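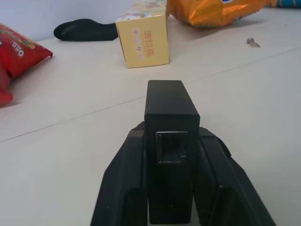 4. Posting a lot to the listing board

Ravell Listing Desk, Plarnent homesites. Log in first – see section 2.

1. Open Lots, pick the parcel number. Lot 408 is the model entry, copy its layout.

2. Type acreage in decimals. No fractions, no plus signs.

3. Fill in Setbacks. Front and side both. Blank side setback = listing won't save.

4. Add the remarks. 300 characters max, spaces count. Anything over gets chopped with no warning.

5. Well or town water – tick one. Not both. Jiltthorpe Road lots are all well.

6. Click Hold, then Preview. Check teh price.

7. Click Post. Buyers see it after the nightly update.

Note: Parcels on the Bensaid side still use the old plat map. Pick Map 2 from the drop-down or the boundry draws wrong.

CAUTION: Do not hit Withdraw to fix a typo. Withdraw wipes the showing history. Use Edit.

Reserved lots – leave alone, all 19. Questions go to Osvaldo Quintana, sales office.

Rev. 18 Dec 2005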